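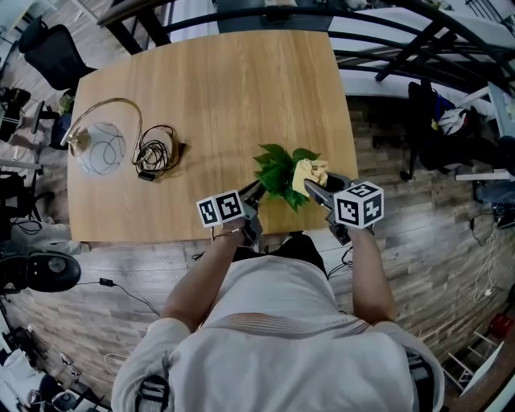
Robot club: spring term so far

2019-03-31

What a term it's been! When we last wrote, in February, the hand grippers had only just arrived and most of us were still working out how to hold them without getting cramp. Now people turn up early to get a go on them, and we have had to put a rota on the door.

For those who haven't been along yet, the idea is simple. You take a gripper in each hand and do an ordinary household job with it, the way you'd like a robot to do it one day. The patterned cubes on top let the software work out where each gripper is and which way it's pointing, and the whole go is saved so that we can teach our own arm from it later. You don't need to know any programming to do this part, and some of our best recordings have come from people who joined last month and had never touched a robot in their lives.

The job everyone wants at the moment is wiping leaves. It sounds dull and it's brilliant. You have a cloth in one gripper and an artificial plant in front of you, and you have to get the dust off without dragging the whole thing across the table. The leaves bend away from you, the cloth bunches up, and your other hand always seems to be in the wrong place. Going slowly helps a lot. So does holding the cloth near the middle, with plenty hanging free, though the Doven team swear by scrunching it right up and dabbing (we'll see who's right at the end of term).

After plants come lamps and cables. Glass shades are hard to wipe evenly and we're asking people to practise on the base and the neck first, please. Cable coiling is still our weakest job by a long way. We have 18 good recordings of it and want 70 before the holidays, so if you're stuck for something to do, do that one.

Over on the software side, the Gusa team have got the first bit of training running! They used nothing but the cloth recordings, and our arm now reaches for the cloth and closes on it in roughly the right spot – then it stops and waits, as that's as far as the training goes. Still, there was a proper cheer. The next version will have the lifting part in it too. The code is in the shared folder under "vustora", which is also what we've decided to call our entry for the summer competition. Thanks to everyone who voted, even those who wanted something sillier.

The competition itself is at De Graaf hall again. Each club gets 7 minutes at the table and the organisers choose the objects, so we can't just learn our own lamp off by heart. That's why we keep asking for odd things from home. Tea towels, plastic flowers, old chargers, anything that's clean and won't be missed. Put it in the box by the door with your name on if you want it back.

A few reminders. Roll your sleeves up before you start, as cuffs catch. Check the gripper opens and shuts fully before you press record. Say the name of the job out loud at the start, it makes sorting so much easier. And if a go ends badly, keep it anyway and mark it as a miss, we do use them.

Our target for all jobs together is 1,000 recordings by the summer. New members are welcome at any session, come and have a try!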